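Les Gens de Clunley

« Les Gens de Clunley » est un film documentaire de Lorraine Prendergast, consacré aux derniers vanniers d'une vallée où l'on tressait encore, il y a 100 ans, presque tous les paniers du pays.

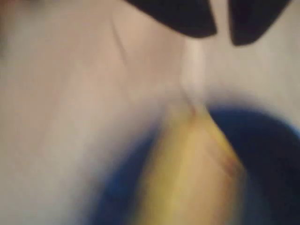 La réalisatrice, fille d'un vannier, y est revenue en novembre et y a passé cinq semaines auprès de trois familles - dont les Morgan, si accueillants qu'ils tiennent une bonne moitié du film.
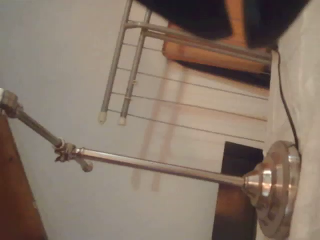

Le tournage se fit en équipe très réduite, avec Aisyah Siregar à l'image et au son. La société Zarimier a produit le film.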